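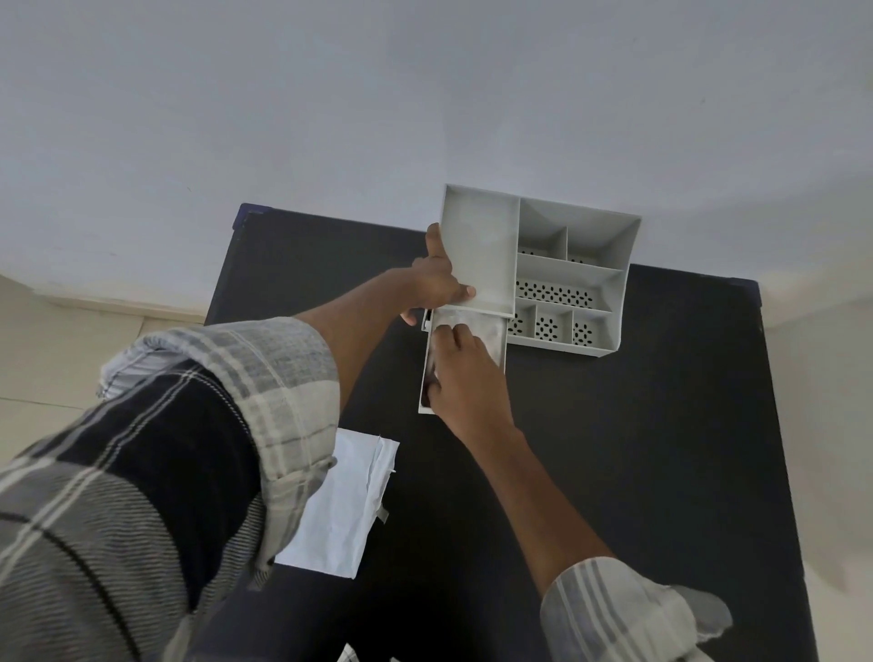
A light gray desk organizer on a black table, with two hands at one corner

I should say first that I have always had a soft spot for stationery. My desk at home in Tivbridge doesn't show it (my desk at home shows a great many receipts, two dead calculators and a mug of pens, most of which have given up), but the soft spot is there, and when I heard that Muli was opening its doors in Brodasgate for one morning in February I put my name down before I'd even looked at how to get there.

Getting there meant the early bus, which leaves Tivbridge from the stop outside the old post office and takes the long way through every village with a duck pond. I didn't mind a bit. It was raining, the heater under my seat was going full blast, and I had a cheese roll in my bag that I'd promised myself not to touch before 11. I touched it at the second duck pond.

Muli is a smaller place than I'd imagined. It sits behind a tire shop, with a blue door and a bell that you have to press twice, and inside there is a little front room with coats on hooks and a tea urn and a table of leaflets. We were a group of 16, a nice mix of people – a few teachers, a couple who run a sewing business from their spare room, some students, and a retired gentleman who told me he had come mainly for the tea but who ended up asking the best questions of anyone.

The morning was split in two. First came the talk and the walk through the molding side, then a long, easygoing stretch in the back rooms where you could pick things up and fiddle with them for as long as you liked. I'll be brief about the first half, as it was very loud and I only caught part of it! We stood behind a yellow line and watched parts drop into a bin, and somebody from the production team explained that they like to run 1000 pieces of a part before they change over to the next. The smell is something like a new shower curtain. I rather enjoyed it, though the lady next to me had her scarf over her nose the entire time.

What I really want to tell you about is the organizer. It's called the Grinix, and it's the thing Muli seemed proudest of, judging by how often it came up in the talk. When you hear "desk organizer" you probably think of one of those wire cups, or the leatherette box with a slot for letters that every uncle was given in a certain decade. The Grinix is more of a small landscape. It's light gray plastic, all open at the top, with the outside wall sloping outward, and it's divided up into sections of very different sizes, so that you look at it and straight away start sorting your own drawer in your head. Paper clips there, stamps there, the good scissors along the side.

Down one side you have the long deep bin, with a plain solid floor. The rest of it sits lower and is perforated underneath: two modest compartments next to each other at the back, then a wide one running across, then three little square ones along the front. I spent a silly amount of time admiring the floors of those little squares. The holes are grouped in a pattern, almost like a flower, and if you stand the thing on a black table the black shows through and the pattern comes up beautifully. I said this out loud and got a few looks, but the retired gentleman agreed with me.

He was also the one who asked what the holes were for. The answer we got was crumbs and dust – you pick the thing up, give it a shake over the trash can, and put it back. I'd have thought you would then have crumbs on the desk under it, and I said so, and the answer to that was a cheerful "well, yes, you wipe the desk." Fair enough. I can see it being very good in a bathroom too, or by a kitchen sink for the odds and ends that never dry properly, although they are selling it strictly as a desk item for the time being.

The trying-out room was my favorite part of the building. Black tables up against plain pale walls, cream tiles on the floor, nothing to distract you, and samples to handle without anyone hovering. It had the pleasant muddle of a room in which people have been unwrapping things, a crumpled, folded sheet of white paper with the tape still on it lying where somebody left it. I liked it much better than a showroom, where I never dare touch anything.

There's a knack to the drawer. It's a small, shallow piece that lives underneath the deep bin and pulls out from the front, and when I first picked it up separately I turned it this way and that and could not for the life of me see which end went in. It has to go in level. If you come at it from above with the front tipped down, as I did, it catches at the corner and you think you've broken it, and then you look around guiltily to see who was watching.
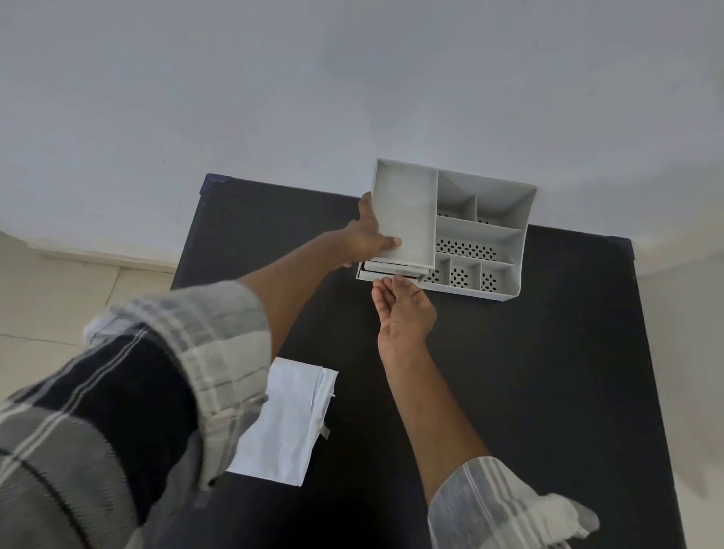

Once you have the hang of it you hold the deep bin steady with one hand and ease the drawer along with the other, and it goes in with a very satisfying little shuffle. I did it five times in a row, purely for pleasure. One of the teachers was doing the same at the next table and we got to talking about what we'd each keep in there. She said spare keys and the staff room tea money. I said stamps, and then changed my mind and said chocolate, and then worried that it was too shallow for the kind of chocolate I buy.

I did have a few grumbles, and since they handed us a comment card I wrote them down in my neatest writing. The gray is nice, calm and sensible, but I'd love a dark green. The deep bin is roomy enough that small things will surely get lost at the bottom, and a loose divider you could slot in wherever you fancied would be a great help. And I'd like some sort of rubber foot on it, as the one I was playing with slid on the tabletop when I leaned on it. I was leaning on it harder than any normal person would, I admit, and a full one would probably stay put.

The sewing couple had brought a bag of bobbins and thimbles with them (so organized, I was very envious) and tipped them out to see how they'd fit. The bobbins were perfect in the little squares. Pins were less of a success, a few of them poked down through the holes and had to be fished out from underneath, so if you're a sewing person you'd want to line it with a scrap of felt. They seemed pleased all the same and were asking about ordering when I left them.

After that came more tea, and a very good ginger cake, and a chance to look at some of the older Muli things on a shelf in the corridor. My mother had the letter rack! The exact one, with the rounded shoulders. It stood on our hall table for years with the gas bill in it and I hadn't thought of it in ages. I stood in front of that shelf for so long that I nearly missed the bus back.

If you're thinking of going next time, a few practical things. The stairs to the front room are steep and there's no elevator, so phone ahead if that's a problem and they'll let you in by the loading side. Wear flat shoes. There's no parking to speak of, and the tire shop is quite fierce about its own spaces. Children are welcome in the trying-out room but can't go on the molding walk. And take a bag, as you may well come home with something: they sell seconds from a crate by the door, and I bought a pen tray with a scratch on it that I haven't been able to find again since I got it into the light.

I didn't buy the Grinix that day. I wanted to measure the desk first, and to do that I'd have to find the desk, so that's the job for the weekend. The receipts are already in a pile on the bed.

More days out
A wet morning at the Tivbridge button fair
Behind the counter at the Brodasgate paper mill shop
Where to get a decent lunch near the Brodasgate bus station
My mother's hall table, and other things I wish I'd kept

Get new posts by email. Enter your address and we'll write to you when there's something to read. You can unsubscribe at any time.

We use cookies to remember your settings and to see which pages are read. By continuing to use this site you agree to our use of cookies. Accept | Settings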